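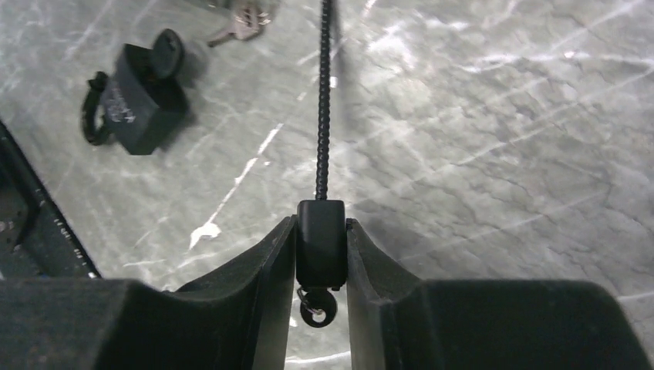
Session 4: borrowing words, and what happens to them afterwards

Noeline Quinlan, Nimthorpe evening course, notes for the March group

I've typed these up from my own scribbles, so forgive the gaps. If you missed the session, read this first and then have a go at the short task at the end.

## Where we'd got to

Last time we talked about sounds wearing down over time. This week is about words that come in from somewhere else. English is a terrible magpie (I say that fondly) and a good half of what's in your kitchen cupboard has a foreign name if you go back far enough. *Sugar* came through French and Italian from Arabic, and Arabic had it from further east. *Ketchup* probably started out in a Chinese language as a word for a fish sauce, though people still argue over which one.

## Three things to look for

**Sound.** Borrowed words usually get bent to fit. We can't start an English word with the *ps* of Greek, so *psychology* lost its *p* in speech and kept it in writing. Japanese did the same sort of thing with *baseball*, which became *bēsubōru* — say it aloud a few times and you'll hear why the extra vowels are there.

**Grammar.** Does the word keep its own plural? We say *pizzas* quite happily, but plenty of people still write *cacti*. *Panini* is already plural in Italian and we go and order two paninis. I do it myself.

**Meaning.** This is my favourite bit! A word often comes in with just one of its old senses. In French *chef* can be any sort of boss, and in English it's nearly always a cook.

## The cow and the beef

Somebody asked about this, so a quick word. After 1066 the French-speaking upper classes gave us *beef*, *pork* and *mutton*, while the animals kept their Old English names. You'll find it told as a very tidy story. It's messier than that: for a long while *beef* could mean the living animal too, and the neat split took centuries to settle.

## Loan translations

Sometimes we borrow the idea and build it out of our own bits. *Skyscraper* went into French as *gratte-ciel*, scrape-sky, and into Spanish as *rascacielos*. German has *Wolkenkratzer*, so over there it's the clouds that get scratched. The word for this is *calque*, itself borrowed from French.

## For next time

- Read the Domínguez handout, first half only. The second half is hard going and we'll do it together.
- Pick a page of any newspaper and underline 30 words. Look each one up and note where it came from and when.
- Bring one word from your own family or home town that you can't find in a dictionary.

Big dictionaries are in the library, but the shorter one is fine for this.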